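Planifier un achat d'équipement robotisé – notes de séance 2
Module Automatisation et gestion de projet
Poly provisoire, à compléter pendant le cours

Rappel séance précédente : on avait fini sur le cahier des charges. Besoin d'abord, machine ensuite. Revoir le tableau « tâche / objet / cadence » avant le TD, on repart de là.

Plan du jour
Coût d'achat et coût complet
Lire un devis
Calendrier
Consommables et objets d'essai
TD Casach

Coût d'achat et coût complet

Le prix affiché sur le devis = la partie facile. Ce qui fait déraper un budget est presque toujours à côté : installation, formation, pièces d'usure, licences, place au sol, heures des gens. Prendre l'habitude de tout mettre sur une seule feuille, même les lignes à zéro. Une ligne à zéro, quelqu'un la relit. Une ligne absente, non.

Rubriques minimum pour la feuille :
Matériel principal (bras, pince, contrôleur, support)
Matériel de prise de vue, éclairage
Poste de travail (table, fixations, câblage, arrêt d'urgence)
Logiciel, licences, stockage des données
Livraison, douane, assurance transport
Installation et mise en service
Formation
Maintenance, pièces d'usure
Objets d'essai
Temps de personnel
Provision pour imprévus

Attention au temps de personnel. Souvent oublié dans les projets universitaires parce que « déjà payé ». Non : les heures passées à monter le poste ne sont pas passées ailleurs. On les écrit, en heures au moins, en euros si on a un taux.

Distinguer investissement et fonctionnement dès le départ. La pince s'amortit, les patins de la pince se consomment. Si tout est demandé en investissement, il ne reste rien pour faire tourner la machine la deuxième année. Cas classique : équipement magnifique, arrêté faute de pièces à quelques euros.

Lire un devis

Exemple suivi en cours : devis Prunton pour la pince manuelle du projet Casach. Total de 1 102 euros hors taxes. Questions à poser avant de comparer avec autre chose :

Qu'est-ce qui est compris ? Câble, support, visserie, jeu de patins de rechange ?
Hors taxes ou toutes taxes ? Vérifier si l'établissement récupère la TVA, demander au service financier, pas deviner.
Validité de l'offre. Un devis périmé = on recommence.
Délai : à partir de la commande ou à partir du paiement ? Ce n'est pas la même date du tout.
Garantie : qui paie le retour ?
Les pièces d'usure ont-elles une référence et un prix séparés ? Si pas de référence, mauvais signe.

Sur le devis Prunton le transport est en option, en bas de page, petits caractères. A rajouter à la main dans la feuille. Les patins sont facturés à part – demander le prix par jeu et aussi le conditionnement, parfois vendu en lot seulement.

Comparer deux offres : ramener au même périmètre. Si l'une comprend la mise en service et l'autre non, chiffrer la mise en service manquante. Ne jamais comparer les totaux de bas de page.

Piège à connaître : le bras « offert » ou prêté. Pas d'achat, mais transport, assurance, table adaptée, formation... la feuille se remplit quand même. La remplir avant de dire oui.

Louer, acheter, attendre

Location : utile si la campagne de travail est courte ou si la tâche n'est pas encore stable. Regarder la caution et l'état de restitution.
Achat : si l'usage est régulier et qu'on a quelqu'un pour entretenir.
Attendre : une vraie option. Une série d'essais avec une pince tenue à la main coûte peu et dit déjà beaucoup sur les objets, les prises, l'éclairage. On commande le bras après, mieux.

Calendrier

Partir de la date où l'équipement doit servir, remonter. Réception, installation, commande, validation, devis, cahier des charges. Chaque étape a un responsable, sinon elle glisse.

Pour Casach : le poste doit tourner en mars dans la salle Visier, donc crédits à engager bien avant. Second poste prévu à Abu Hammour, même matériel, mais douane et adaptation électrique en plus. Ne pas faire une seule ligne « livraison » pour les deux sites. Deux lignes, deux délais.

Marge : la mettre sur les étapes qu'on ne maîtrise pas (fournisseur, douane, signature), pas uniformément partout. Et l'écrire dans le planning, une marge cachée est mangée par le premier qui passe.

Livraison échelonnée possible. Avantage : on corrige la commande du second site avec ce qu'on a appris au premier. Inconvénient : frais de port payés plusieurs fois, prix qui peut bouger entre-temps. A discuter en TD.

TD Casach (à rendre en binôme)

Enveloppe de fonctionnement : environ 2 000 euros pour l'année, hors matériel principal. A répartir entre pièces d'usure, objets d'essai, stockage et imprévus. Justifier chaque montant en une ligne. Pas de « divers », je le barre. Donner aussi ce que vous coupez en premier si l'enveloppe baisse, et ce que vous refusez de couper.

Format : une feuille de calcul + une page de texte maxi. Les hypothèses en haut, pas en annexe. Mettre la source de chaque prix (devis, catalogue, estimation). Une estimation est acceptée si elle est écrite comme telle.

Consommables et objets d'essai

Les petites lignes se budgètent en regardant le matériel en service, catalogue seulement après. Noter l'état des pièces à chaque séance d'essais, dater, et au bout de quelques mois on a un rythme de remplacement à soi. Les patins noirs des deux doigts d'abord : bord irrégulier, un peu déchiré à gauche avec des petits brins qui dépassent, texture rugueuse aussi à droite, donc une ligne « patins » et on commande par paire. Pour les objets, prévoir du courant et du varié, comme la boîte de rangement en bambou clair : couvercle qui déborde légèrement du corps, intérieur cloisonné, sachets foncés genre thé serrés dans les compartiments. La boîte se paie une fois, le contenu se rachète s'il est manipulé – séparer contenant et contenu dans la feuille, beaucoup de binomes l'oublient. Même chose pour la table, surface claire en bois, à mettre côté poste de travail et pas côté objets. 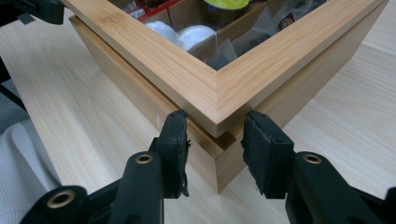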